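Trendley two-arm kit: what you get for the money
Speaker notes, Grillstead supplier session, Monday afternoon

Start with the offer. Fornitz rents the Trendley as a service: two arms, grippers, setup and phone support. The bench version is $700 a month on a minimum term of 3 months. Buying outright isn't on offer yet.

Pause here and ask who has hired a robot before. Then go to the shelf job. 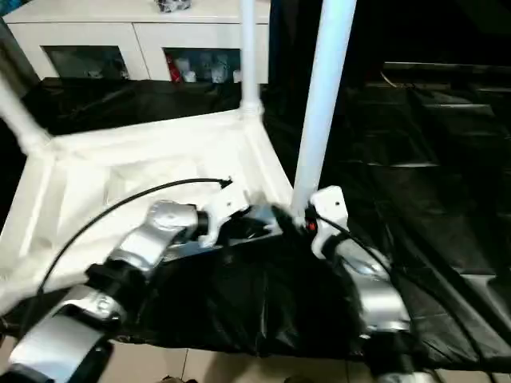 Reading time: 9 min

One gripper on the front edge of the white frame, the other at the base of the thick pole. Point out the angle the frame is lying at - a fixed jig would want it square. Mention the black sheet too, as glossy folds are a fair test for any vision system.

Next, limits. Fornitz quotes nearly 3000 hours between services. We haven't run ours long enough to check, so say so. Grippers are a wear item and are charged separately. Cable routing is left to the customer - allow a morning for it.

If someone asks about the Sin controller, it's an optional extra and the colour screen is nicer, but the standard one does the same work.

Leave the price sheet up during questions.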